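I have a drawer problem, and it's made of yoga leggings. So when Denirley announced its first "everyday" line back in March, I told myself I was only going to look. Reader, I signed up for the waitlist before lunch.

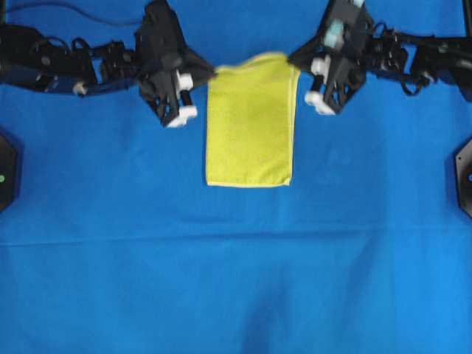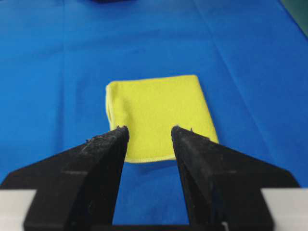
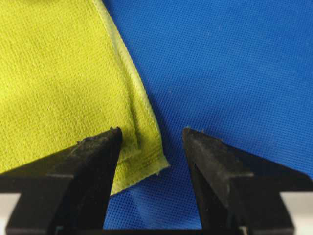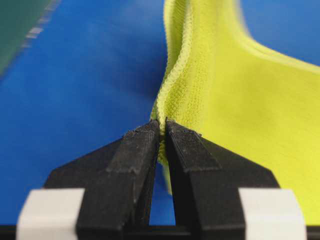 Yellow cloth on a blue cover, folded in the second shot.

The big promise was sizing. One dress, cut for everybody, fits like it was made for you! I wanted so badly for that to be true. I ordered two pieces, the wrap dress and the Tikia jacket, and paid $245 for the pair, which is more than I usually spend on clothes in a whole season (my sister can stop reading now).

The jacket is great. I wear it to work, I wear it to the grocery store, I'd wear it to bed if the zipper wasn't so cold. The dress is another story. It pulls across my shoulders and bags out at the waist, and I'm a pretty average shape. My friend Chiamaka Garba tried it on and had the opposite trouble – tight hips, loads of room up top.

So why do brands keep selling us "one cut for all"? It's cheaper, I get that. But Paterson, a much smaller label, does the same kind of dress in three lengths and two bust fits for $60, and theirs sits right on both of us. If they can manage it, a company that had 2,000 people on a waitlist can too.

I don't want another campaign with pretty words about loving my body. I want a size chart with real inches on it, and sleeves I can lift my arms in. The dress is going back, and the jacket stays.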